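Ticket 1610: Label printer at bench 4 skips every second label after the roll change 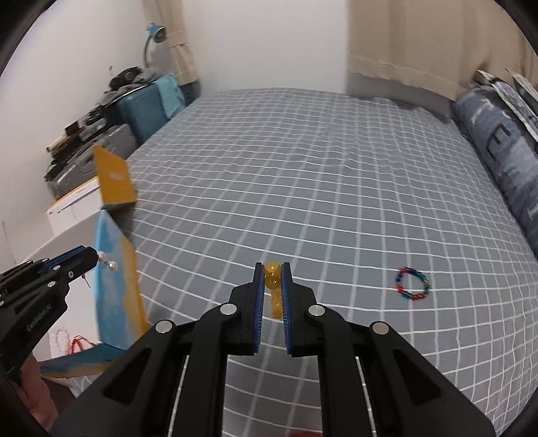
Opened by: Ji-hoon Yeom
Assigned to: Kwabena Osei
Site: Rasholm, packing room
Priority: normal
Status: closed

First message, Ji-hoon Yeom, 8:40

Hello. The label printer on bench 4 has a problem from this morning. It prints one label correctly, then it feeds one blank label, then again one correct. When I send a job of 8 labels, I receive 8 printed and 8 blank between them. Before the roll change it worked well.

What I already did:

Turned the printer off, waited one minute, turned it on.
Opened the cover and put the roll in again. The roll turns freely and the paper is between the two guides.
Printed from a different computer (the one at the reception desk). Same result.
Cleaned the print head with the alcohol pen that is in the drawer.

The other three benches print without a problem, but they still have the old rolls from Mbwambo. Bench 4 is the first one with the new rolls from Pimach. I do not know if this is important, so I write it anyway.

We have orders waiting, but I can carry the jobs to bench 3, so it is not an emergency.

Reply, Kwabena Osei, 9:15

Thank you for the clear list, it saves me many questions. I think the new roll is important, yes. The printer has a small sensor under the paper that looks for the gap between two labels. If the gap is different from what it learned, it can lose the place and feed one more.

Please try the calibration:

1. Turn the printer off.
2. Hold the feed button and turn it on. Keep holding.
3. When the light blinks two times, let go.
4. The printer feeds several labels and stops by itself.

Then send one short job and tell me what comes out. Please keep the labels from the calibration, do not throw them away yet.

Ji-hoon Yeom, 9:50

I did the calibration two times. The first time I let go too early and nothing happened, so this one does not count. The second time it fed labels and stopped, and the light became green.

After this I sent a job of 4 labels. The first two were correct, without a blank between. I was happy, but then came a blank, then the third, then a blank, then the fourth. So it is better at the beginning and then it goes back to the same.

The text on the label is also a little higher than before. The top line of the address almost touches the edge. Maybe this was so already in the morning and I did not see it.

Kwabena Osei, 10:05

That the text moved is a good clue. Could you measure one label from the new roll and one from the old roll, with the gap included? That means from the top edge of one label to the top edge of the next one. A normal ruler is enough.

Also please look in the printer settings on the computer, under media, and write me what is chosen for "label length" and "sensing type".

Ji-hoon Yeom, 10:30

Old roll (Mbwambo): 100 mm from top edge to top edge.
New roll (Pimach): a little less than 100 mm. With my ruler I cannot say it more exactly, but when I lay the two strips side by side, the new one is already clearly ahead after several labels.

Settings: label length 100 mm, sensing type "continuous".

I did not change the settings. I do not think that anybody at the bench changes them, because it asks for a password.

Kwabena Osei, 10:40

I believe we found it. "Continuous" is wrong for this kind of label. In this mode the printer does not look for the gap at all, it only counts the length. With the old rolls the length was exactly right, so it was never noticed. With the new ones the difference adds up, the printer believes it is in the wrong position, and our Staver software sends a feed command to correct it.

This also explains why two labels were good after the calibration. The position was fresh, and then the error became too big again.

I will change the setting from here. Please do not print until I write.

Kwabena Osei, 11:10

Changed on bench 4: sensing type is now "gap", label length is now "automatic". I also switched off the option "feed to correct" in Staver, as it should not be necessary.

Please do the calibration one more time and then a job of 8.

Ji-hoon Yeom, 11:25

Calibration done. Job of 8 sent: 8 printed, zero blank. I sent the same job again and also zero blank. The text is in the middle of the label again.

One small thing – when I tear the last label, the paper stops slightly too deep inside, and I have to pull it with my nail. Before, it came out farther.

Kwabena Osei, 11:35

This is the tear-off position, it went back to zero when I changed the media type. I have set it to 4 mm. Please try.

Ji-hoon Yeom, 11:45

Now it is good. I can tear it cleanly.

Should I do the same on benches 1, 2 and 3 before they get the new rolls?

Kwabena Osei, 13:20

I looked at them remotely. Benches 1 and 2 were also on "continuous", bench 3 was already on "gap". I changed 1 and 2. You only need to do the calibration on each bench on the moment when the new roll goes in, not before.

I added a short note to the roll change instructions, with the step for the feed button. The old version said nothing about it and still had the picture of the printer we had before October.

Ji-hoon Yeom, 15:05

Bench 2 got its new roll after lunch. I did the calibration and it prints correctly. Bench 1 still has perhaps a day of labels on the old roll.

From my side the ticket can be closed. Thank you for the quick help.

Kwabena Osei, 15:10

Closed. If bench 1 makes trouble, please answer here and the ticket opens again by itself.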